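Review: Haltmont screwdriver set for computer repair
By Kavitha Rodrigues
Last updated: June 27, 2022

I bought the Haltmont set in February, after my old screwdriver damaged the head of a screw on a motherboard. I do small computer repairs at home, mostly desktops that people bring me when they want more memory or a new power supply. So I needed a good driver for small screws, not a big box for the whole house.

The set has one handle, a box of bits and a short extension. The handle is a little thick for my hand, but the cap on top turns very smoothly. I can keep one finger on the cap and turn with the other fingers, and the bit stays straight in the screw. With my former driver, from Tulus, the cap became stiff after a few months and I had to hold it with two hands.

The bits are hard and fit well. I have used the middle Phillips size almost every day and the tip is still sharp at the corners. The hex bits are also good, only the smallest one feels loose in the holder. The magnet is of medium strength. It carries a motherboard screw down into the case without dropping it, but a longer case screw will fall if you touch the wall with it.

What I do not like is the box. The numbers of the bits are printed in gray on black, and in the evening I cannot read them without a lamp. Also the lid opens too easily. Two times I lifted it by the wrong side and all bits went on the floor. My neighbor Namboodiri, who borrowed the set for one weekend, had the same accident.

The extension is 100 mm long. For most screws around the motherboard it is enough. In a deep case, near the bottom corner, I wished for a longer one. You can buy a 200 mm extension separately, but for me it should be included at this price.

The place where I like this tool most is close to the CPU socket. There are small components everywhere on the board, and if the driver slips you can scratch a trace and lose the whole board. The Haltmont has not slipped there so far.

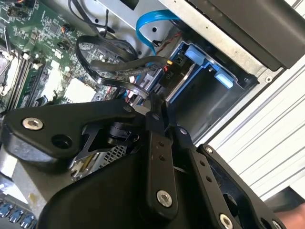
An open computer case, with the green motherboard and part of the CPU socket's metal frame at the left.

I also tried the Stisen set of a friend. The handle is more comfortable and the box is better, but the bits are softer. If you open one computer in a year, buy the Stisen and save some money. For regular work I would take the Haltmont again, and put a rubber band on the box.

Related reviews
Tulus magnetic parts tray
Stisen 200 mm bit extension
Anti-static wrist straps for home use
Which thermal paste is easy to clean?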